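4.2 Packing task and collection procedure

The packing task asks the robot to take a soft pouch from the table and place it in an open cardboard box. We chose it from the Hapeta task list for two reasons. The pouch changes shape when it is gripped, so a grasp planned from its outline alone is often wrong by the time the fingers close. The box is shallow, which means that a pouch held at a poor angle catches on the rim. Other items on the table, such as a stapler and a utility knife, are distractors in this task and should be left alone.

Demonstrations were recorded by teleoperation on a two-arm station, with one wrist camera per arm and a fixed camera covering the workspace. The wrist view matters most in the last part of the approach, when the arm itself may hide the pouch from the fixed camera. 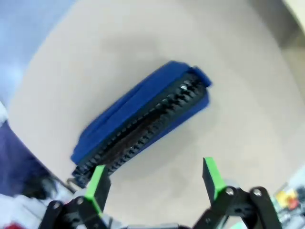
Operators were told to close on the body of the pouch and to avoid pulling it by the zip. We did not fix a grasp point beyond this. In a first round, recorded in December, we had asked for a grasp at the exact middle, and the policy trained on that data failed whenever the pouch lay close to the box. Those recordings are not used in the results below.

After cleaning, the set holds 259 demonstrations. We removed any in which the operator dropped the pouch and picked it up again, as well as any in which the box moved far enough to need resetting by hand. Of those kept, 148 were recorded by operators who had used the Orkstead interface before this study. The rest came from new operators after a short practice period. Both groups are mixed in training.

Between demonstrations a person at the table set out the objects again. The pouch could be placed on either side of the box and turned to any angle. The distractors were also moved, but always stayed within reach of at least one arm.

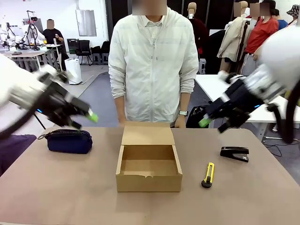

Each trial was given a limit of 84 seconds, after which it was scored as a failure whatever the state of the pouch. A trial counted as a success only if the pouch was fully inside the box and the gripper had let go. Pouches resting on the rim were failures. We ran 100 trials for each policy, using the same list of starting positions, and the person scoring did not know which policy was running.

Figure 4. Pouch packing at the Skenari station. The right-hand objects are distractors.
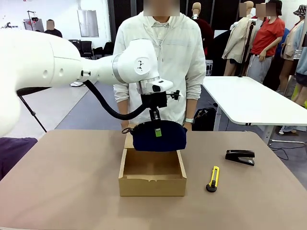 Ghassan Twal, commenting on an earlier draft, objected that a strict pass or fail score hides the difference between a bad grasp and a bad release, and asked for the two to be reported apart. We agree with this. Table 3 therefore gives grasp success and placement success in separate columns, with placement counted only over trials in which the pouch was lifted clear of the table.

The split changes how the wrist camera result should be read. Removing the wrist view lowers grasp success but has little effect on placement once the pouch is held. The Jarkar baseline shows the opposite pattern: it lifts the pouch reliably and then tends to release it too early, with one end over the rim.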